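**Simulated two-arm robot: one arm picks up the tool, the other one shoves the block away. Club project, help wanted!**

Tags: simulation, grippers, two-arm, student-club, contact

Hi all! I run the after-school robotics club at a small high school, and this year we went all in on simulation. We don't have the money for a real two-arm setup, but we do have a room of decent desktops and nine very motivated kids, and it has been SO much fun. The students picked a workbench task. One arm has to pick up a small hand tool while the other arm holds a block steady on the table. Later (this is the dream) the tool arm brings the tool over to the block and touches one of the two holes on top.

We're building it in Drodus, which one of our seniors had used over the summer, and the control code is Python the kids wrote themselves. The task comes from the Bondbridge student challenge. It gives you a parts list and a scoring sheet and leaves everything else up to you, which I love.

The problem is the holding arm. The tool arm is doing great! It comes down over the handle, closes, lifts, and most of the time it still has the tool at the end. But as soon as the other arm presses on the block, the block starts to creep sideways. Sometimes it drifts slowly, sometimes it shoots off like a bar of soap and takes out the pliers. We logged 723 attempts in January and only 478 ended with the block still where we put it. The kids made a chart and everything.

What we've tried so far:

- turning friction way up on the block (a little better, then it got jittery)
- turning friction way up on the table too (no change that we could see)
- making the block heavier (better, but the scoring sheet fixes the weight, so we can't keep it)
- moving the arm down more slowly (no difference, and now everybody is bored)

The grab itself is set to 600 in the force field of the gripper settings. I'll admit we never worked out what units that is in. Could that be it? And is there a way to press down on something without pushing it sideways, or do real two-arm robots have this problem too?

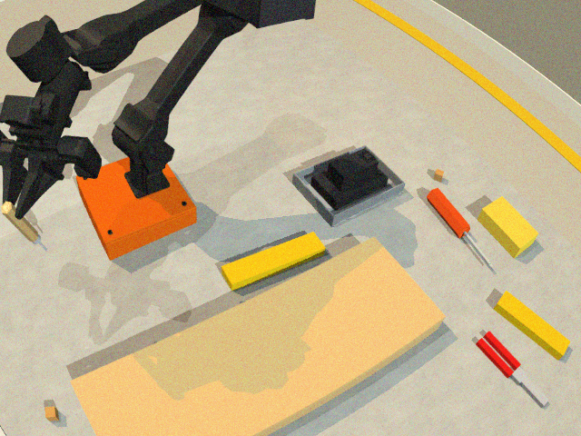 **Mirjana Grgić**
*Club advisor, after-school robotics*

The orange block is the one giving us trouble, and the tool with the tan handle over on the left is the one we want to pick up. The screwdriver and the pliers on the right are the distractors from the parts list. We have to leave them on the table and we lose points if they move, so you can imagine the groaning when the block goes for a ride.

Any ideas welcome, even the dumb ones. Two of the kids are going to be reading the replies along with me, so feel free to talk to them directly!

---

### 3 answers

---

**Answer 1** – 14 votes – marked as accepted

Hello to Mirjana and hello to the two kids! What a great project. I coach a college team that did a very similar task a couple of years ago, and we lost weeks to a creeping block, so I feel this one in my bones.

I'd bet on two things happening together.

**First, the direction of the push.** When you tell an arm "go down to this height," and the height you gave it is a hair inside the block, the controller keeps trying to get there. It can't, so it leans harder and harder. If the hand is even slightly tilted, part of that lean goes sideways. Have a look at how the end of your right arm meets the block. In your screenshot a wide black piece overlaps the top of it, and the arm comes in on a long slant. A slanted arm can still push straight down, but only if the last joint is lined up for it, and a lot of student code (ours included) sets the position of the hand and forgets the angle.

To check, print the contact force on the block as three numbers, x, y and z. If x and y are anything but tiny compared to z, there's your soap bar. Print it every step and plot it – your chart people will enjoy this.

**Second, the target height.** Stop giving the arm a height inside the block. Give it a height just above the top face, then lower it in very small steps and stop as soon as z reaches the force you want. In rough form:

```
target_z = block_top + 0.01
while contact_force_z < wanted_force:
 target_z -= 0.0005
 move_to(x, y, target_z, hand_angle=straight_down)
 step()
hold()
```

Put a lower limit on `target_z` as well. Ours missed the block once and the arm tried to dig through the table until the solver blew up, to loud applause.

About the 600: if the field is newtons, that's the weight of a grown person on a toy block. I can't tell you what your build uses, but try dropping it by a factor of ten and see if the block calms down. If you turned friction up a lot to make up for a huge force, put it back to the default before you test. Change one thing per batch of runs or you'll never know which one helped. We did it the other way for most of a semester.

And yes, real two-arm robots have this problem too! On ours we fixed a lot of it with a softer pad on the holding hand.

> **Comment from Mirjana:** THANK YOU. We printed the forces during this afternoon's session and x was almost as big as z. One of the kids yelled loud enough that the band teacher came in. The hand angle was never being set at all; it was just keeping whatever the arm ended up with. Fixing that now.

> **Comment from Mirjana:** Update! Hand angle set, the little-steps loop is in, force way down, friction back to default. We ran 1097 attempts overnight and the slow drift is gone. There are still a few where the block twists in place a bit, but it stays off the pliers. I'm marking this as accepted, and the kids want you to know you're on the whiteboard.

> **Comment from the answerer:** Best thing I've read all week! For the twisting, see if you're pressing near one corner. Aim for the middle of the top face and it should have less to pivot around.

---

**Answer 2** – 5 votes

Agree with the above, just adding one thing. Check your time step. If contacts look jittery when friction is high, the physics may be stepping too coarsely for stiff contact. Cut the step in half and run the same seed again. If the result changes a lot, the step was too big. It'll run slower, so only do it for the part where the hand is touching something.

Also worth looking at which collision shape the block is using. Ours had been imported with a shape a tiny bit bigger than the visible one, and it was touching its neighbor without us seeing it. You've got a long yellow bar lying between that block and the big board, so turn on the collision view and make sure the two shapes aren't overlapping. Two overlapping shapes will push each other apart all by themselves, with no robot involved!

> **Comment from Mirjana:** Oh, good one. We'll turn on the collision view next session. I didn't know there was one.

---

**Answer 3** – 0 votes

We used Buzatu for our club and never had sliding blocks, maybe try switching? It's really nice, and the Gronetti arms load right in. Not sure if it does two arms at once though, we only ever did one. Good luck, your setup looks awesome!!

> **Comment from Answer 1:** Switching simulators in the middle of a challenge is a lot to ask of a club. The hand angle would have to be set there too.

> **Comment from Mirjana:** Staying put for this year, but thanks! One of the kids has already bookmarked it for the summer.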